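Granar Loop pedal review: two months of strumming over myself

Posted 12/18/20 by Amna Bajwa

So I finally caved and bought a looper. I play solo most of the time (acoustic guitar, voice, a shaker when I remember to bring it) and I'd been putting this off for years, mostly out of fear that I'd turn into one of those people who spends four minutes building a song while the audience goes to the bar. The Granar cost me 200 dollars, new, from the shop on Greenwood, and I've used it nearly every day, so I think I can say a few things about it by now.

First, the switch. It's quiet! My old tuner pedal has a click you can hear on every voice memo I've ever made, and this one just sort of gives under your foot. I play in socks at home and it's fine in socks. There's one switch for record and overdub and a smaller one for stop, and the gap between them is wide enough that I've only hit the wrong one a handful of times, always during the quiet song.

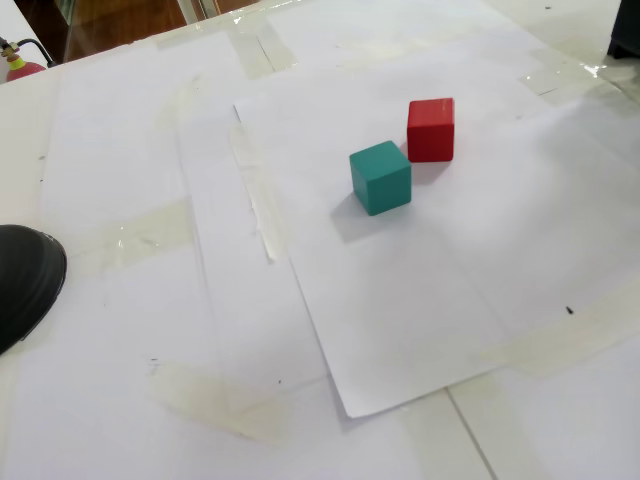
The thing that took me longest was the timing of the first tap. You have to close the loop right on the beat, and if you're a hair late you get this little limp in the rhythm that goes round and round until you want to throw the pedal out the window. I practiced with a metronome for a week. Then I stopped using the metronome and got worse, so now I'm back to using it. There's a setting that is supposed to nudge your loop to the nearest beat, but it only works if you've tapped in a tempo first, and it guesses wrong if you play anything with a swing to it. I leave it off.

Sound quality is good. With the acoustic it comes back pretty much the way it went in, maybe a tiny bit darker by the fourth or fifth layer. I tried vocals through it with a borrowed preamp and they were fine too, though I got a hiss I haven't tracked down yet - it could be my cable. If you stack more than six parts it all goes to soup, but six parts of me is plenty for anyone.

Memory is where I get grumpy. You get 80 minutes of total recording, great, loads, but the saved loops are only numbered. You can't name them. I have a loop sitting in slot 2 that I'm scared to touch because I think it's the intro to the Clesden song, and I keep not checking. A tiny screen would have fixed this and I'd have paid a bit more for it.

I took it out to the open mic in Clesden back in September, when they were running it in the yard behind the cafe. Three songs. The first went great, the second I forgot to clear the loop from the first (two keys at once, very modern), and the third I did without the pedal at all.

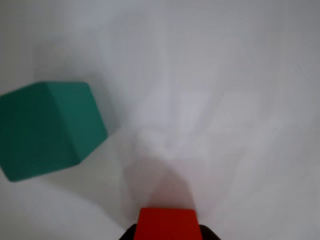
Murali Shetty wrote in after I mentioned all this in my last post, and he thinks I've got the wrong end of it. He says he clears his loops by holding the stop switch while he's still talking between songs, so there's never anything left over, and that anyone who blames the pedal for a leftover loop should try playing with a drummer. He also likes the numbered slots. He writes the numbers on his set list and never looks down.

Okay, fair. I've been doing the hold-to-clear thing since then and it does help, although you have to hold it for two full seconds and that feels like a long time when people are looking at you. I've also started a list of slots on a strip of masking tape stuck to the side. It's ugly and it works.

Power: it doesn't take a battery, so you need the adapter, and the adapter is one of those fat ones that covers the next socket over. Bring a power strip. The cable is short as well - fine on a desk, annoying on a stage. 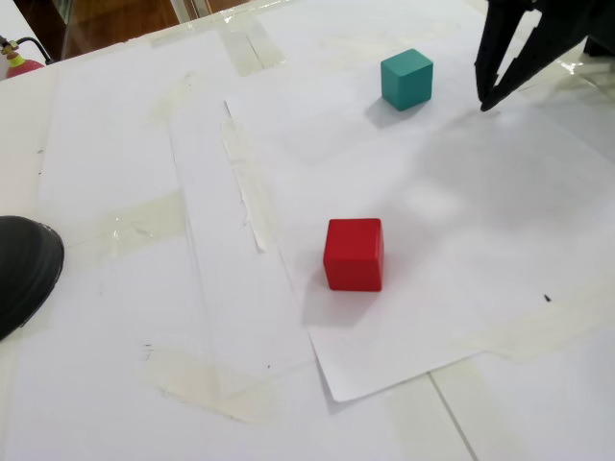 Breltley Songwriters' Newsletter, Issue 80

I borrowed a friend's older looper to compare, the big one with all the faders, and I can see why people love it. You can pull one part down and leave the rest playing, and the Granar can't do that at all. But it weighs as much as my guitar case and I take the bus.

Would I buy it again? Yes, for what I do. If you write at home and want to hear a harmony against a chord part before you forget it, it's great, and I've finished two songs on it that had been stuck since spring. If you want to perform whole arrangements live, save up for something with separate tracks. And check the sockets first.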